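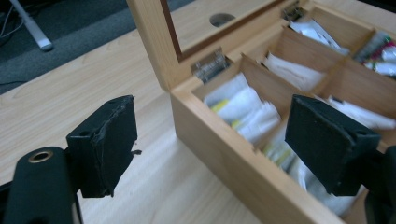 Test du kit de collecte Skelen : la pince à main face à la boîte à thé

Publié le 3 août 2026

Le Skelen est une pince à main équipée d'une caméra, vendue avec un logiciel de traitement. On fait les gestes soi-même, le logiciel reconstitue la trajectoire, et les données servent à entraîner un bras par imitation. Nous l'avons évalué sur une tâche que nous connaissons bien : prendre un sachet dans une boîte à thé à compartiments et le poser sur la table.

La tâche est plus pénible qu'elle n'en a l'air. Les sachets sont serrés dans leurs enveloppes de papier, les cloisons laissent peu de place aux doigts, et le couvercle vitré, relevé à l'arrière, gêne l'approche des compartiments du fond.

Prise en main

La fermeture est douce et la course suffisante pour la plupart des objets de table. Les doigts noirs, en revanche, sont larges. Une fois ouverts devant la boîte, ils masquent une partie des compartiments, surtout à droite. Le revêtement mat accroche bien le papier mais s'use vite : le bord inférieur du doigt gauche est effiloché, avec un petit lambeau près du coin. Schouten vend des patins de rechange - il faut les commander à part.

Résultats

Nous avons enregistré 1 055 démonstrations, puis entraîné une politique de diffusion avec le module Jollorano, réglages d'usine. Les compartiments de devant passent bien. Ceux du fond donnent la majorité des échecs, avec deux cas typiques : le doigt bute sur une cloison, ou la pince remonte deux enveloppes au lieu d'une. En ajoutant des démonstrations jusqu'à 2 000, l'accrochage des cloisons diminue nettement, la double prise très peu.

Le traitement a rejeté 11 séquences pour perte de suivi. C'est mieux que le Lasix, que nous utilisions avant et qui décrochait dès que la main allait trop vite.

Avis

Bon outil de collecte, logiciel stable, documentation correcte. Les doigts sont à revoir pour les espaces étroits. Une version plus fine est annoncée pour septembre - nous referons l'essai avec la même boîte.

Note : 3 sur 5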